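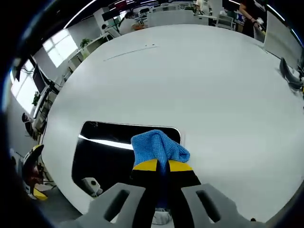

Week three of trying to get the house in order before November and I've finally done the cupboard under the sink. Small win. Very small.

Found in there – four half bottles of window spray, a sponge gone to crumbs, and a receipt for £25 from Promon that I have no memory of. What did I buy?? No idea. Not in the cupboard whatever it was.

Anyway. Have gone over to Clindance for the floors, which smells of pears and is fine. Not great on the bit by the back door but then nothing is. Mum's old trick of a bit of vinegar in warm water did better, and cost pennies. Should of started there.

Cloths next. Been washing mine with the towels for years and apparantly that's why they stopped picking anything up. Fluff gets in. So now they go in on their own, no softener, hung over the bath. Seems better already, or I'm kidding myself.

Still to do: oven, the top of the wardrobe, the box from the Skirnosstead house that I haven't opened since we moved. 33 jam jars in the shed too – I did count, I was putting off the oven. If anyone local wants jars, shout.

Right, kettle, then the school run. More when the oven's done.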